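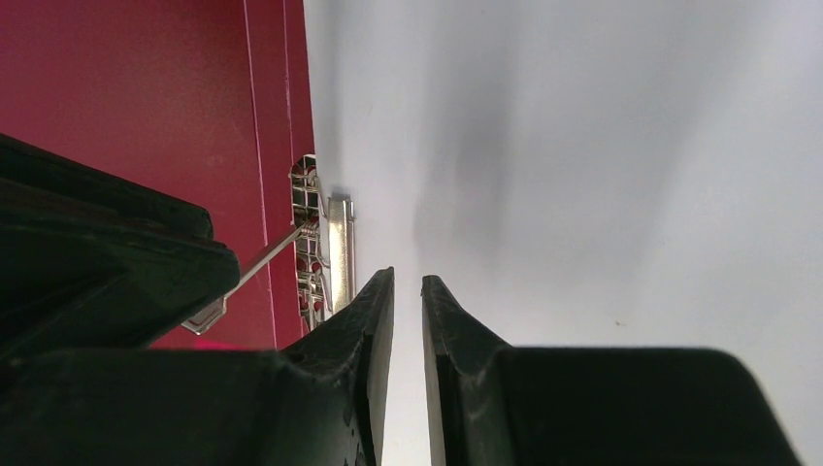 Clelberg Audio confirms second series of The Resenmont Signal

Clelberg Audio has confirmed that its full-cast science fiction drama The Resenmont Signal will return for a second series in November. The new run is made up of seven episodes and will be released as a download and as a limited edition on compact disc. The complete series will be available from the first day of release, in place of the monthly instalments used last time.

Recording has been completed at Ondieki Studios, where the first series was also made. Sound design and music are now in progress. The company expects to deliver finished masters before the end of the summer and does not anticipate any change to the release month.

The first series followed the crew of a relay station at the edge of a settled system, who begin to receive distress calls from a ship that has not yet been built. It closed with the station evacuated and the source of the calls still unknown. The second series opens some months later, with the surviving crew called before an inquiry on the colony world of Resenmont. Listeners who are new to the drama will be able to begin with the new episodes, although Clelberg Audio recommends hearing the earlier ones first.

The principal cast from the first series all return. Casting for new parts, including the presiding officer of the inquiry and the pilot of the supply vessel, will be announced nearer to release. The company has asked that those attending events in the meantime do not record or publish any casting details given in advance.
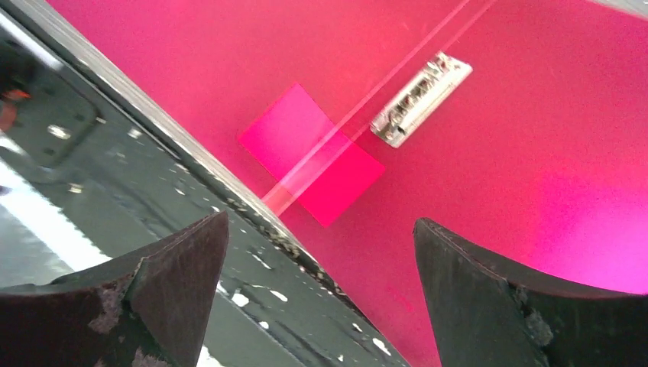

A pink rectangle on a glossy red surface.

Format and availability

The download edition will be sold through the Clelberg Audio website and will be offered on the Vumex listening service from the same morning. Customers who bought the first series direct from Clelberg Audio will find the new episodes listed in their existing accounts and do not need to register again. Subscribers to Vumex will be able to hear the opening episode without further charge. The remaining episodes will form part of the paid catalogue.

The compact disc edition is limited to 500 copies and will not be reprinted. Each copy contains a printed booklet with production notes, a full cast list and the text of a scene that was removed from the third episode for reasons of length. The music from the series will appear as a separate suite at the end of the final disc. This suite will also be supplied with the download edition, as a single track.

Orders for the disc edition will be limited to two copies for each household. This follows complaints about the first series, where a large part of the stock was bought for resale within the first morning. Clelberg Audio has apologised to customers who were unable to buy a copy on that occasion. Orders that exceed the limit will be reduced to the permitted number and the difference refunded. Shops which stocked the first series have been contacted separately about their allocation.

Changes to the production

A number of changes have been made in response to listener comments. The most frequent concerned the level of background effects in the relay station scenes, which some listeners found made the dialogue hard to follow, in particular when heard through a car stereo or on headphones in a noisy place. The new episodes have been mixed with this in mind. The first two episodes of the original series have also been remixed, and the new versions will replace the old ones in customer accounts at no cost.

Full transcripts will be published alongside the audio for the first time. They will include descriptions of the main sound effects and will be available in large print on request. Transcripts of the earlier series are in preparation and will be added as they are completed.

Running times will be a little longer than before. The script editors had asked for more room in the inquiry scenes, in which several accounts of the same night are given by different members of the crew, and the closing episode is presented as a single continuous hearing with no change of location. 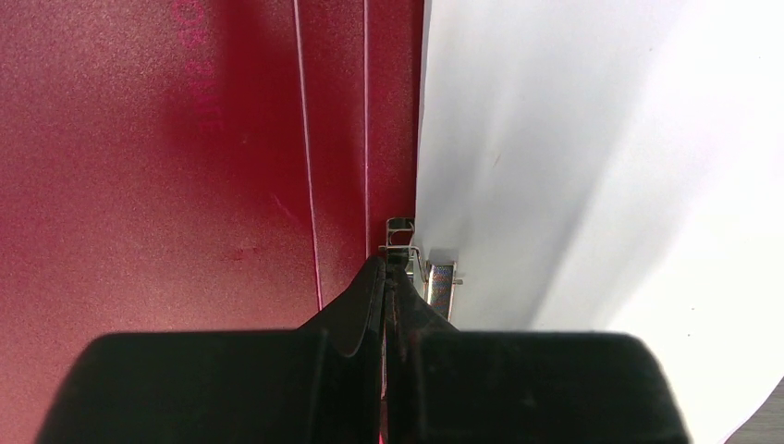 Faint lettering on a red surface.

Listening event

A preview of the first episode will be held at Ondieki Studios in the month before release. The episode will be played in full at 7.30 p.m. and will be followed by a discussion with members of the writing and sound teams. Places will be allocated by ballot. Entries may be made through the Clelberg Audio website, and those who are successful will be told by email. Tickets are free but cannot be passed to another person.

The studio has step-free access from the main entrance, and a hearing loop is fitted in the listening room. Visitors who need a transcript in advance should say so when they enter the ballot.

Clelberg Audio has made no decision on a third series. Submissions from writers are not being accepted for The Resenmont Signal at present, and unsolicited scripts will be returned unread. Enquiries about review copies and broadcast rights should be sent to the company's press office.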